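Putting a grasp check between "closed" and "got it"

Posted 2024-01-24 in Karow tooling notes

If your pick script treats "gripper closed" as "gripper holding something," it will sooner or later carry a fistful of air across the table and set it down with great care. Ours did this for most of a week. The fix is a small check in Jukel, our task runner, and it takes less time to add than to argue over.

You need Jukel with the Nair perception node running, and a wrist camera that publishes while the arm moves. Keep the stop button within reach.

Step 1. Save an open-finger view. Drive to the pre-grasp pose, open fully, and run "jukel snap open". Leave the usual clutter on the table. A pen and a cup of pencils are fine, and a bare table will only teach you how well things go on a bare table. 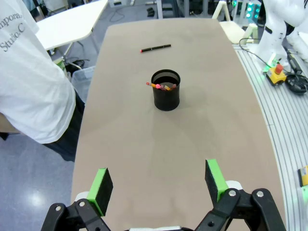 Step 2. Mask the fingers. Open the mask editor in Nair and paint over both pads and the linkages. Skip this and the detector will proudly report your own gripper as the best object in view, with a confidence you'd love to see on anything else.

Step 3. Set the width band. Close on nothing and write down the encoder reading. On our unit that's 108 counts. Then close on the thinnest thing you plan to pick and write that down too. Put min_width halfway between them. Ours ended up at around 3568, and yours won't.

Step 4. Add the second vote. Width alone is easily fooled by a pad that sticks, so ask Nair whether the strip between the pads has changed from the open view:

check_grasp:
 min_width: 3568
 changed_pixels_pct: 60
 settle_ms: 51

Both tests have to pass. On a fail, Jukel opens, backs off and tries once more before it stops and complains.
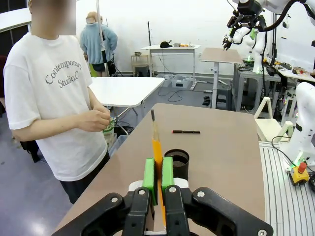 Step 5. Run it badly on purpose. Close beside the object, then on its very edge, then with the lights down. If all of these pass, your mask is too small — go back to step 2 and paint like you mean it.

The old Bindau plugin did a version of this with a fixed delay and plenty of optimism. It goes away in April, so move your configs over before then.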